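3.2 Where people put things down

I should say at the start of this section that I never meant to write about shelves. The Dallthorpe diaries were supposed to be about meals: who cooked, who ate, what got thrown away. But I had 2179 diary entries to read (I did most of them on the train, which I don't recommend) and by the third week I kept tripping over the same sort of remark. "Couldn't find the lid again." "Moved the rice so he'd see it." People were telling me about their storage, and I'd have been daft to ignore them!
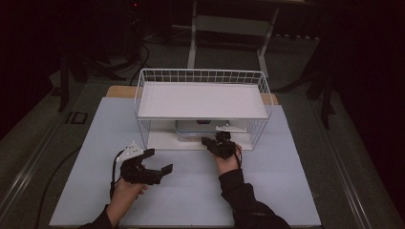 So I went back through the lot and marked every entry where somebody mentioned putting a thing away or failing to find it. There were 300 of these. Kenneth Galbraith marked the same set separately, and we then sat down one very long Tuesday and argued over the ones we'd read differently. Most of our quarrels were over the word "away". Kenneth takes it to mean out of sight, and I was brought up in a house where a pan on the worktop counted as away if it was clean.

The Aitken households, who share a kitchen between two or more families, wrote about raised racks far more warmly than I'd expected. One diarist called hers "the upstairs". She kept what she used daily on the top level and let the space below fill up with whatever her sister brought round, and she was quite cheerful about it. In the Imum flats it went the other way, and the lower space was fiercely guarded.
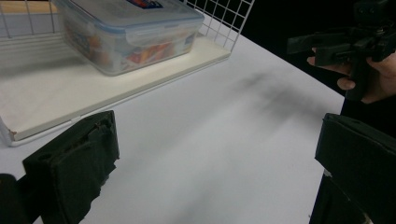 Figure 7. White wire rack with a flat board resting inside it, on a white tabletop.

I coded open racks and closed cupboards separately, which made the tables longer but saved me from a muddle I got into in the pilot. Anything with a door went under "closed", even if the diarist told us the door was always left open (several did, and one had taken hers off by January, so she was moved across). Drawers I left out altogether. They deserve their own paper and I'm not the person to write it.

Contact: the Trusura household study office, Dallthorpe
14 shares | 3 comments
Back to top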